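How I write house rules for a robot that tidies wardrobes

I've been setting up home robots for a small outfit in Avham for a while now, and the question I get most often is about the rules. People expect a thick manual. Mine fits on one side of paper, and it's taped up by the charger where everyone in the house can read it.

Start with the doors. Both closet doors should be fully open before the robot is allowed to reach in, and whoever starts the job checks that with their own eyes. Then set the arm speed. I keep it at the lowest of the 3 settings for anything on a hanger – fabric swings, and a sleeve can end up somewhere you didn't plan for!

Next, decide what it may touch. I do this per item and write it down: hangers yes, shirts yes, anything with a paper tag still on it only if the owner has said so. Tags tear very easily (ask me about the Indorby job, where we replaced more than six of them).

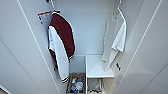 Floor items get their own line on the sheet. Bottles, baskets and bags stay where they are unless someone in the house has asked for them to be moved, and I never let the robot lift a basket with liquids in it. Tania Weerasinghe, who trained me, was very firm on that one and I've kept to it ever since.

Now the stop button. Two people in the home should know where it is and should have pressed it at least once with the arm moving. Do it on day one, before the first proper run, and do it again after any software update.

Last comes the log. Mine is a cheap notebook: time started, who was there, what got dropped or snagged. Write the boring runs down too. I'm on entry 837 and I still flick back through it when a job in a tight space goes a bit wrong.

Go through the sheet again whenever the contents change a lot. September is a good time for it, with the coats coming back out.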